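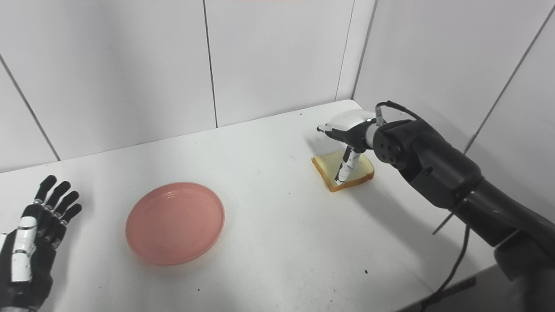
Attachment 1: head camera, right hand with pen tool on bread slice, plate to the left.

Ticket: Contact force estimate drifts during tool-on-bread trials
Project: Gristach
Component: Varnix force estimator, right hand
Reported by: Ekow Dankwa
Assigned to: Ragnvald Vik
Priority: medium
Status: resolved, follow-up open

Report (Dankwa)
The estimator works out tip force from finger joint currents and a learned correction. On rigid test blocks it agrees with the bench scale. On bread the estimate climbs while the arm is commanded to hold still, and the controller then lifts the tool to compensate. Contact is lost and the trial is scored as a failure. Of 934 logged trials on soft items, 340 ended this way. The method section currently claims that the correction carries over to soft surfaces without retraining. I do not think we can leave that in.

To reproduce: load the soft-surface config, place one slice flat at the back right of the table, lower the tool to contact, hold. Drift is visible in the force trace before the hold timer ends.

Comment (Vik), 09:40
Checked the obvious things first. Wrist cable reseated, no change. Zero offset taken again with the hand clear of the table, no change. Left hand was parked and idle in all the runs I looked at, so I have ruled out load from the second arm. Swapped the bread for a rigid block with the same arm pose and the trace is flat. The fault follows the surface.

Comment (Dankwa), 11:15
Could it be finger slip on the pen barrel? The grip is narrow and the barrel is smooth.

Comment (Vik), 14:05
Looked at joint angles over the hold. Fingers do not move enough to explain it. What does move is the tip height, slowly, downwards. The crumb keeps giving under the tip and the controller keeps following it. The correction network was trained on 2,000 contacts, all of them on rigid blocks, and it reads slow downward travel as rising force. On a block that is a fair guess. On bread it is wrong.

Comment (Vik), Saturday
Patch on the Drolten branch. The correction term is now frozen once tip speed falls below the hold threshold, and only the joint currents are used after that. Ran 5 holds on fresh slices. No lift-off in any of them. The trace still creeps a little at the start of each hold.

Comment (Dankwa)
Five is too few to report. Please keep the patch behind a flag until the full set has been rerun. I have changed the draft to say that the correction is valid for rigid surfaces only, and moved the soft results to a separate table. Old logs should stay as they are and not be rescored.

Comment (Vik)
Flag added, off by default. Old logs untouched. Dai config updated to record tip height at the same rate as force, as the two had to be lined up by hand this time.

Resolution
Cause: correction term applied outside its training range.
Fix: freeze correction during hold (flagged).
Open: rerun of soft set, planned for October. Creep at start of hold to be logged as its own ticket.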